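Every December my feed fills up with people promising to own less by spring. This year it's the Prisstead method, which asks you to get rid of 12 things a day for 18 days and costs more than I'd like to admit. I paid for it. I'm still not convinced.

My first problem is the counting. Does a pair of socks count as one thing or two? The workbook doesn't say, and I read it twice.

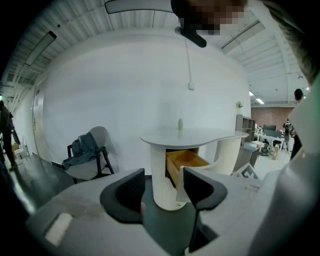 Then there's the shopping list at the back. By page 14 you're being told which bins to buy for the stuff you kept, and the bins come from Herkia, who happen to sponsor the newsletter. Funny, that.

My friend Ayana Admasu swears it changed her mornings. Maybe so. She also swore by the juice thing, and that lasted 6 days.

I made it to day four and then went looking for the can opener, which I'd given away on day two.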